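Stivano Puts Handling Cell on a Set Service Schedule

July 2020

Stivano has changed the way it looks after the robot cell at its Dirnureck shop, moving from repairs as needed to a fixed check after every 1,000 picks.

The cell uses one arm with a two-finger gripper to move metal cylinders between stations. It was installed in February by Arkuma, which also wrote the original pick program. In its first months the cell stopped often enough that operators kept a written log of the faults. Deirdre Cronin, who runs maintenance at Dirnureck, went through the log and found most of the stops came from the gripper closing a little off center.

"The arm was going where it was told," Cronin said. "The fingers had shifted on their mounts and we were chasing it in the program."

The new check takes the cell out of automatic mode. A technician wipes down the fingers, tightens the mounting screws, and jogs the arm to a reference position. The gripper is then closed at low force on a test cylinder marked with a stripe of red tape.

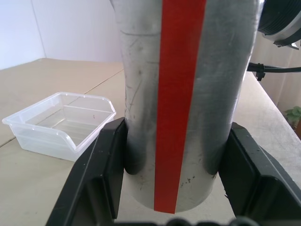
If the fingers do not meet the cylinder evenly, the technician loosens one side, resets it and repeats the close. The cable near the wrist is checked for rubbing on the same visit, and the clips that hold it are replaced if they have gone loose. The job needs 2 people the first time through and one after that.

Cronin's crew ran the routine on a trial basis before it was made standard. The longest run without a stop before the change was 451 picks. Since then the cell has reached the full interval 4 times in a row.

Spare fingers are now kept at the cell. They come from Bako, which supplied the first pair. Arkuma will update the written instructions to include the new steps, and a copy will be posted at the operator station.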